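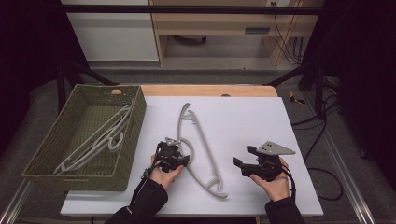

Light gray hangers and an olive-green woven basket. Barnton is asking households to hand over the spares.

Print this page | E-mail this page

Barnton Opens Hanger Exchange, Closets Breathe Easier

BARNTON – Puverlow Home Goods will start taking back unwanted plastic clothes hangers in April at its Barnton store, in a program the company has named the Nieto Exchange after the street the store is on. The naming meeting was short.

Under the program, shoppers may bring in up to 50 hangers per visit. Any color is welcome, and so is any brand, including the ones that came free with a shirt and have been living in the back of the closet ever since. Hangers in good shape will be sorted, bundled and offered free to anyone setting up a first apartment. Cracked ones go to Multach, a plastics recycler across the county line.

A trial run last fall brought in 3,249 hangers. Puverlow had set out one bin.

"We expected people to be a little attached to them," the company said in a statement. "They were not. One family filled the trunk, drove home and came back with the rest."

The trial also settled a long argument at the store over how loose hangers should be stored. Boxes were tried first and were a mistake, as anyone who has pulled one hanger out of a box and received six will understand. Staff now lay them flat in shallow trays and low baskets, a few at a time, with the hooks all turned the same way. The hooks do not always stay that way, but the baskets look nice on the shelf and the shouting has gone down.

Customers who bring in a full load of 50 will get a coupon for $5 off any woven basket or tray in the store. The coupon cannot be used to buy hangers. Puverlow thought about this for some time and feels strongly.

Drop-off is at the side entrance from 9 a.m. until 5 p.m. Hangers should be clean and free of tape, price tags and clothing. The trial run turned up 86 garments still on their hangers, among them a very good raincoat, and the store would like to give them back. Owners may ask at the front counter and should be ready to describe the item.

Wire hangers will not be accepted at this time. The company is aware of how many there are.

About Puverlow Home Goods

Puverlow sells baskets, trays, shelving, hooks and other places to put things. The Barnton store is on Nieto Street, next to the dry cleaner – which has asked us to mention that it has plenty of hangers already.

Print this page | E-mail this page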